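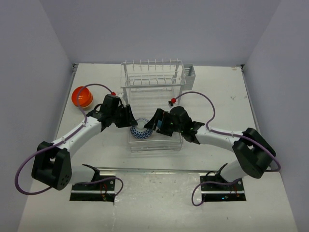
House rules for the two-arm cells: common questions

Who are these rules for?

For everybody who operates or resets a cell at the Starside site, also visitors from Hadgu who only stay for one day. Version 4 replaces all older sheets.

Who may enter the reach of the arms?

No one, while the arms have power. If a bowl falls or rolls to a wall, stop both arms first, then take it out by hand. The operator who pressed stop is also the one who starts again.

May both grippers hold the same dish?

Yes, but only for a handover or a lift with two sides. Please keep the speed on the low setting until one gripper has opened completely. Two closed grippers can pull against each other, and the bowl is then the weakest part.

How do I check the cables?

Move each arm slowly through its full range before the first run of the shift. The cable must keep a loose loop at the elbow and at the base – never tight, never under the gripper. A clip that is open must be closed before you continue.

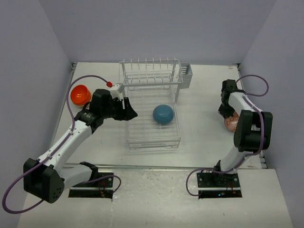
The same check is repeated after every 31 runs, and also after any stop which you did not plan. Write it in the Pastetell log with your initials.

How do I reset the dishes?

Both arms go back to the rest position and you wait 5 seconds. Dishes may be placed in any direction, also upside down or nested, if the task sheet allows it. Do not put them on the front rail.

What if a dish is chipped?

Take it away at once and ask for a new one. Chips are sharp, and they also damage the finger pads.

Where do I send a question that is missing here?

To the Clasten safety mailbox. We answer within 2 working days.

Last changed: June 2021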